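Sock

A sock is a piece of clothing worn on the foot, usually covering the ankle and often some part of the calf. Few garments have a longer or livelier history! People wrapped their feet in animal skins gathered up and tied at the ankle long before anyone thought of knitting, and the ancient Greeks wore matted animal hair inside their footwear for warmth. The English word comes from the Latin soccus, a light, low shoe worn by comic actors on the Roman stage.

Early forms

Some of the most delightful survivors come from Egypt, where wool socks with a divided toe were made to be worn with sandals. They were worked with a single needle in a looping technique called nålbinding, which is slower than knitting but makes a dense fabric that doesn't unravel easily. Several pairs are striped in colors that still look wonderfully bright. By the year 1000, fitted cloth leg coverings were a sign of rank across much of Europe.

Knitting and the machine

The great turning point came in 1589, when William Lee built his stocking frame in England. It copied the motions of hand knitting across a whole row of stitches at once, and its basic idea lives on in modern hosiery machines. Hand knitters carried on all the same, and regional patterns (Fair Isle, Selbu, the tall kilt hose of Scotland) are still passed around with real affection.

Construction

The heel is where a sock gets interesting. A tube of fabric has to turn a corner, and knitters have found many ways to do it: the flap and gusset, the short-row heel, the afterthought heel added once the tube is finished. Naomi Waweru's pattern collection "Fisevdale" gives 15 heels, each worked in the same yarn so that they can be compared side by side, and it's a joy to browse. Toes are closed by grafting, by a three-needle bind-off, or on a machine by linking loop to loop.

Fibers

Wool is springy and warm even when damp. Cotton is cool and soft but stretches out of shape, so it's commonly blended with nylon and a little elastane. Silk makes a fine liner.

Care

Most socks wash well in cool water. Wool pairs keep their shape best dried flat, while cotton ones can be hung by the toe or cuff. Darning, once taught in nearly every household, is enjoying a very welcome return, often in bold contrasting yarn. 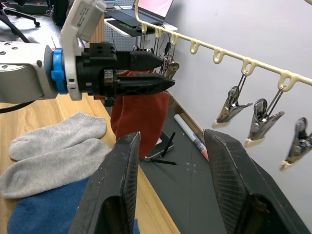
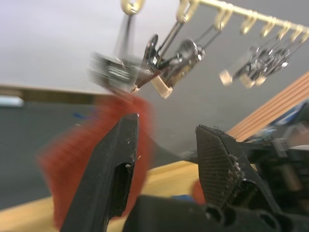
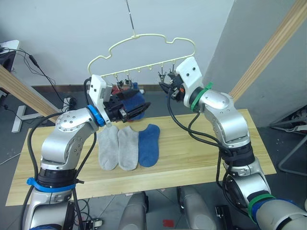 A red sock held by the cuff (first picture) and a blue sock near a clothes hanger (third picture).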